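Universidad de Bragança
Facultad de Ciencias Aplicadas
Informe final de proyecto de asignatura: Calidad del agua y gestión de recursos hídricos
Autores: Emiliano Hinojosa y Clementina Barros
Fecha de entrega: 2/4/25

Evaluación de la dureza del agua de pozo en la localidad de Flondstead y su efecto sobre las instalaciones domésticas

1. Introducción

El abastecimiento de Flondstead depende desde hace décadas de pozos particulares y de una red municipal de alcance limitado. Los vecinos del sector alto, conocido como Gitotley, manifiestan con frecuencia que las griferías y los calentadores presentan incrustaciones blanquecinas al poco tiempo de su instalación. El presente informe recoge los resultados de un estudio sobre la dureza total del agua en dicho sector y la compara con la del agua distribuida por la red.

La dureza del agua se debe principalmente a la presencia de sales de calcio y de magnesio disueltas. No constituye por sí misma un riesgo sanitario, pero reduce la eficacia de los jabones, aumenta el consumo energético de los equipos de calentamiento y acorta su vida útil. Se expresa habitualmente en miligramos por litro de carbonato de calcio.

2. Objetivos

El objetivo general fue determinar la dureza total del agua en ocho puntos de consumo. Como objetivos específicos se fijaron la comparación entre pozos y red municipal, así como la elaboración de recomendaciones dirigidas a los propietarios de las viviendas.

3. Metodología

Las muestras se tomaron en el mes de agosto, durante el período de menor precipitación. En cada punto se dejó correr el agua durante dos minutos antes de llenar el recipiente, previamente enjuagado con la misma agua. Los envases se rotularon en el lugar y se trasladaron refrigerados a la facultad. 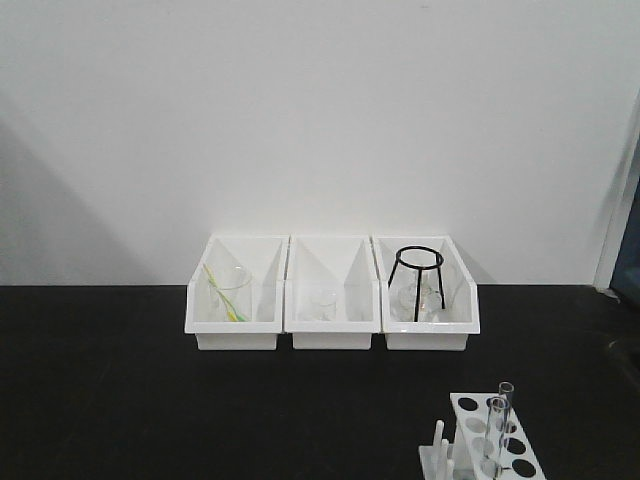 La dureza total se determinó por valoración complexométrica con EDTA, empleando negro de eriocromo T como indicador y una solución tampón de pH 10. El punto final corresponde al viraje del rojo vino al azul, cambio que resulta gradual en aguas con poco magnesio y que exige una buena percepción del color. Las superficies del puesto de trabajo influyen en esta lectura: sobre una mesa negra como la utilizada, el color de la disolución se aprecia con dificultad desde arriba, mientras que la pared blanca y lisa del fondo ofrece un contraste adecuado cuando se mira el matraz de frente. Se acordó, por tanto, realizar todas las lecturas a la altura de los ojos. Cada muestra se valoró por duplicado y se repitió el ensayo cuando los dos volúmenes de valorante no concordaban.

Se efectuó asimismo una encuesta breve en las viviendas participantes, relativa a la antigüedad del calentador, la frecuencia de su limpieza y el uso eventual de equipos ablandadores. Las respuestas se trataron de forma anónima.

4. Resultados

El valor más alto, 487 mg/L, correspondió a un pozo profundo situado en el extremo norte de Gitotley. Los demás pozos se mantuvieron por debajo de esa cifra, aunque todos superaron los 200 mg/L. Las muestras de la red municipal arrojaron valores inferiores a este último límite.

Las respuestas de la encuesta fueron coherentes con lo anterior. En las viviendas abastecidas por pozo se declararon sustituciones de resistencias eléctricas y obstrucciones en los cabezales de ducha. En las conectadas a la red no se mencionaron averías de este tipo, si bien una de las familias indicó que limpia periódicamente los filtros de los grifos.

5. Discusión

Los resultados son compatibles con la geología del sector alto, en el que predominan las rocas calizas. El tiempo de contacto del agua con el sustrato puede explicar que el pozo más profundo presente la mayor dureza, pero el número de puntos no permite establecer una relación estadística entre ambas variables.

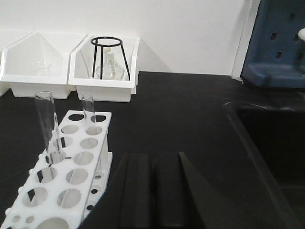

Debe considerarse, además, la variación estacional. Un muestreo limitado a la época seca tiende a reflejar las concentraciones más elevadas del año, de modo que los valores aquí presentados no deben interpretarse como promedios anuales. Tampoco se determinaron por separado el calcio y el magnesio, dato necesario para dimensionar con precisión un equipo de intercambio iónico.

6. Recomendaciones

Se recomienda a los propietarios de pozos moderar la temperatura de los calentadores y programar una limpieza anual. El ablandador doméstico Skidon, instalado en una de las viviendas encuestadas, no pudo evaluarse por carecer el circuito de una toma anterior al equipo; su estudio se propone como continuación del proyecto.

Se sugiere también repetir el muestreo en época de lluvias y ampliar el número de puntos abastecidos por la red.

7. Agradecimientos

Los autores agradecen a las familias de Flondstead el acceso a sus viviendas y al personal docente de la asignatura la revisión de los cálculos.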